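Gripper cable pulls tight when the arm reaches the back corner of the cell

Posted by Citlali Robles

I look after a small pick-and-place cell at work. The arm picks candy packets off a marble-pattern tabletop and puts them in a pouch. It runs fine in the front half. When it goes for anything in the back corner where the two wall panels meet, the last joint turns past 30 degrees and the cable at the wrist goes tight. Twice this week the gripper dropped out with fault 191 and I had to power cycle it.
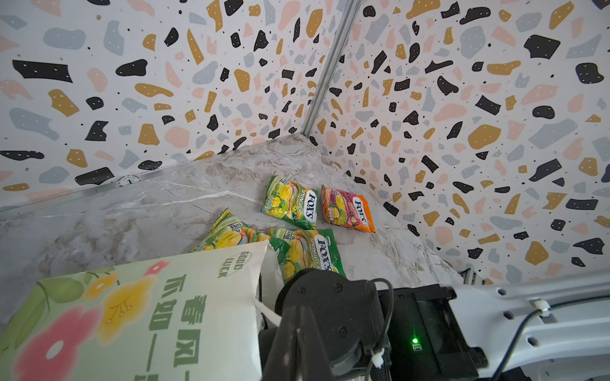
Wrist cable, zip tie and clip, with packets near the back corner.

The cable loops over the wrist joint, then runs down the side to a clip on the arm link. I replaced the cable in August and it may be a little shorter than the old one. Do I need a longer cable, or can I fix this with the routing?

Mandla Le Roux

Try the routing first. Power down and lock out, then cut the zip tie. Release the brakes the way your manual says and move the wrist by hand to both ends of the travel you use, with a second person holding the arm. Find the pose that needs the most cable and leave 4 cm of slack there. Put the new tie on loose enough that the cable can slide through it. Then run the back corner picks at low speed and watch the loop, both going in and coming out. If it catches on the bracket, make it smaller.

Also look at the connector. If the cable has been pulling on it, a pin may have backed out, and you will keep getting the fault after the slack is fixed.

Yesenia Meléndez

We had something like this on a Gellach arm. Ended up being the cable.

Iraís Solís

Check the program too. If the gripper is symmetrical you can turn the pick pose 180 degrees and the wrist may not have to wind up at all. I did that on ours and left the cable alone. You will have to reteach the approach points near the walls.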